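Re: [julto-swap] labels that survive the freezer

On 22nd October, a list member wrote:
> Does anyone have a label that stays on in the freezer? Mine
> fall off within 2 weeks and then it's mystery soup all winter.

Oh, I know this one! I gave up on paper labels and went over to masking tape and a grease pencil. Put the tape on before you fill the tub, while it's still dry, and press the corners down hard. I write the date first and the contents second - big letters, so I can read them without my glasses.
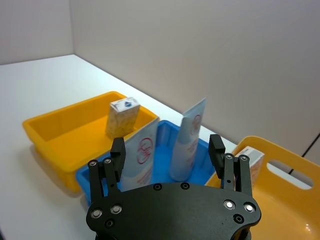 1 min read

The Plodex tape from the hardware store has held up best for me (the Hodent one curls). Soup goes on the left in my freezer, fruit on the right, and bread wherever it fits. I've still got 3 tubs from last November that just say "good one", so don't take me for an expert!

Is anybody bringing jars to the next swap? I could use the small ones.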